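Running a robot table at a school open day, how do you set it up?
Posted in Workshops and Clubs
353 views

Our school has an open day in December and I've been asked to put together a robot demonstration for visiting families. We have one small two-arm setup on loan from Trareo until the end of the winter. I went to the open day at Mornstead last week to see how they run theirs, and they do a kitchen table routine with bowls, a towel and so on. It looked easy when they did it. My questions are how you lay out the table so the arms don't miss, and how long a run should be before people wander off. We will have about 270 visitors over the afternoon and one room.

Jingyi Kong

PlutvilleDad

I help with the Mornstead one, so you probably saw me at the door. Keep it short. Our runs are 2 minutes, then we reset and let the next group in.

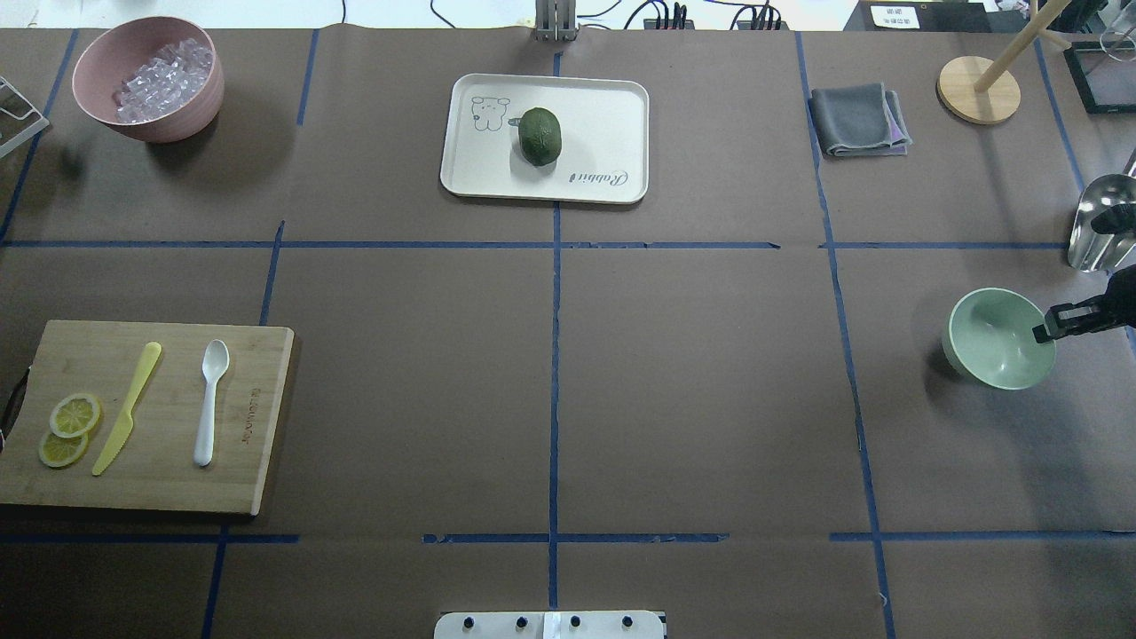 Layout matters more than the program. Cover the table with something plain and mark it off before you do anything else. We use brown paper and blue tape, and every item gets a home cell. The bowl of ice goes in one, the folded towel in another, and the lemon slices stay on the cutting board with the yellow knife. Write the layout down, tape the list to the wall, and have the same person do the reset each time. If an item is a few inches off, the arm will go to the old spot and close on air, and the kids will tell you so.

Put the barrier further back than you think. Little ones lean in.

Briem_tech

what he said about the tape. replace it the night before, it gets ragged. also bring a spare power strip

hollis_r

I'd disagree on one point. Fixed positions are fine if you're playing back recorded motions, but if a person is driving the arms you can move things between runs and visitors like it better. They start calling out what to pick up next. There was a write-up in our club newsletter that covers both ways.

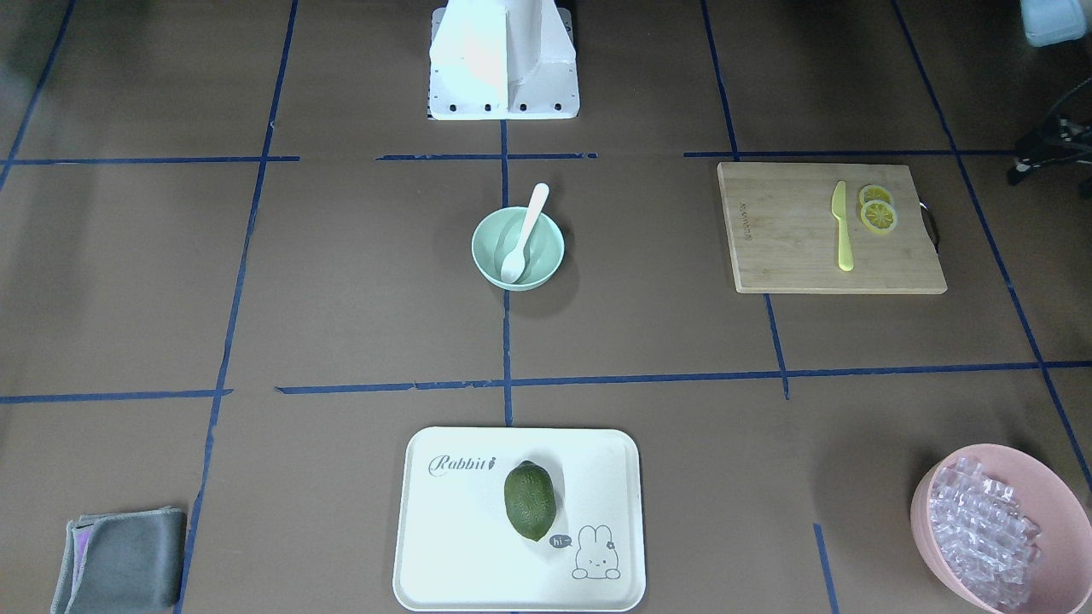
Vol. 2, p. 14

The layout in that one has the green bowl in the middle with a spoon in it, straight out from the robot base, and the rabbit tray on the near side. I'd start from something like that and put whatever gets handled most in the center. Don't put anything important out at the corners until you have tried the reach with the arms at full stretch.

For timing, two minutes is right for families. Older students will stay for five if you let them ask questions. Have one person talking and one person at the stop button, and don't let it be the same person.

Last edited Wednesday, October 11, 2023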